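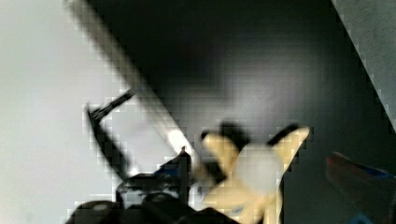

Endodstead tray assembly line

The Endodstead tray assembly line is a partly automated workplace at the Endodstead kitchen of Cordier, a contract caterer. It sets out meal trays for schools and care homes. Robot arms were introduced to take over item placement, a task previously done by hand at fixed stations. The line handles 800 trays per shift and is often cited in regional training material as a case of small-scale automation in which the existing staff stayed in place.

Background

Before automation, each tray passed 6 stations. Workers picked plates, cups, fruit and condiment bottles from bins and set them down in a fixed pattern. Shoulder and wrist complaints were the main cause of lost working days. A review by Hermine Camenzind, then head of operations, recommended that repetitive placement be moved to arms and that checking, refilling and special diets remain with people. The first cell was switched on in December, after a trial at the smaller Davetmont kitchen.

Work cells

Each cell consists of a table, an arm and a screen for the operator. The control software, Plindov, stores one placement pattern per menu. New patterns are prepared at a practice bench with stand-in items, so that no food is wasted while grip width and approach angle are being set. 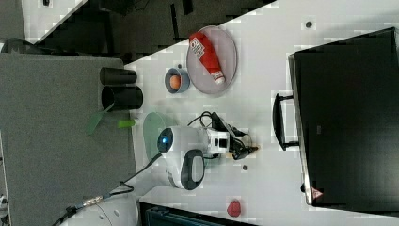 Item variety is the main technical difficulty in tray work. A two-fingered gripper must close on shapes that have little in common, and a setting that suits one may drop or crush another. A squeeze bottle lying across a plate, as on the bench here, has to be approached differently from a small round object in a bowl or a black cup with an open mouth. Flat pieces are harder still – the fingers have little to close on, and the table limits how low they can reach. Operators record each failed grip in Plindov with a short code. In the first year 309 such entries led to a changed pattern.

Effects on staff

The 35 people employed on the line kept their contracts, but their duties changed. Placement was replaced by supervision of two cells per operator, bin refilling and final inspection. Training takes place on paid time and ends with a practical test. Rosalie Wyss, who represented the workers in talks with Cordier, reported fewer wrist complaints but more fatigue from long periods of watching. Rotation between cells and inspection was introduced in response. Pay was a further point of dispute – operators who write patterns now receive a higher grade, while those who only supervise do not.
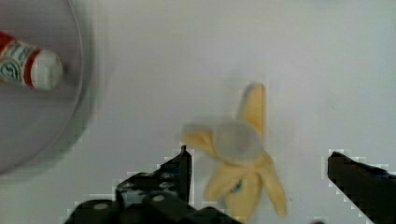
Who decides when an arm is stopped?

The operator at the cell decides. A stop needs no approval from a supervisor, and stopped time is not counted in individual performance records. Restarting after a fault requires a second person to confirm that the table is clear.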